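Tuesday, January 21, 2020
By Nawal Filali

About Aridano

Aridano checks parking and curb studies. A city or a neighborhood group sends us a report that somebody else has been paid to write, and we go through it to see whether the numbers hold up. Most of them hold up in places. We don't think that's good enough when the report is going to decide whether a street keeps its bus lane or a block gets another garage.

We started as two people who were tired of reading the same study over and over with a new town's name on the cover. I had worked on curb inventories for a regional agency. Aidan Nic Giolla had been on the consulting side, and had written a few of the reports we now complain about. Aidan would like it noted that the client asked for them that way. I have seen the emails, and this is mostly true.

What we do

A typical parking study says that demand will exceed supply by a certain year. We ask what price was assumed, and very often the answer is zero. Then we ask when the counting was done. One study we reviewed rested on 2 weekday lunch hours in December, right in the middle of holiday shopping, and from that it concluded that a downtown of 1000 spaces needed a new deck. The lot behind the Stamatopoulos block, a few minutes' walk away, had been left out because it was "not perceived as convenient." We walked there several times that winter and found plenty of room each time. Maybe the drivers didn't know about it. A sign costs less than a deck.

We also look at the spreadsheets themselves if we can get them. This is harder than it should be. Some firms say the model is proprietary, and when it finally shows up it is a growth rate multiplied by last year's total. We'd rather see the growth rate in the open where people can argue about it.

Our own tool is called Feta, because the first version was full of holes. It compares a study's assumptions with the counts the study itself reports, and flags the ones that don't match. It doesn't predict anything. We get asked fairly often if it could, and we keep saying no. Our record at guessing what people will do with their cars five years from now is no better than anyone else's, and we don't see why putting it in software would help.

What we don't do

We don't take work from developers or garage operators. We don't write the original study and then review it, which you would think goes without saying. We don't promise a finding before we've read the thing, although callers do ask. If you are sure your city has too much parking and you want a report that says so, please be prepared for us to disagree. Out of 51 reviews so far, 42 turned up at least one error that changed a main number, and those errors ran in both directions. The remaining reports were fine. We said they were fine and sent the bill.

We're also wary of the other side's favorite claims, including ones we'd like to believe. "Young people don't drive anymore" gets pasted into a lot of plans with no local data behind it. So does "autonomous cars will empty the garages." Maybe they will – we'd want to see one garage first.

Working with us

Send the full report, including the appendices, plus any raw counts you can get your hands on. A slide deck isn't enough. We'll read the summary and the count sheets and tell you if a review is worth paying for. Quite often it isn't, usually because the vote has already happened. 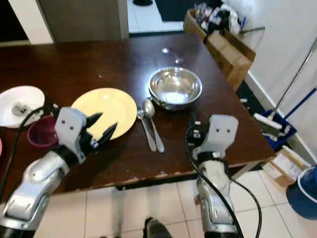 Our reviews are written up in plain language and every table can be traced back to a count sheet. Aidan and I both read each draft before it goes out, and we don't send it until we've stopped arguing. We spend our money on count days instead of furniture, as you might guess from the chipped front edge of that brown table. Clients who want to go over a draft in person are welcome, as long as they bring their count sheets.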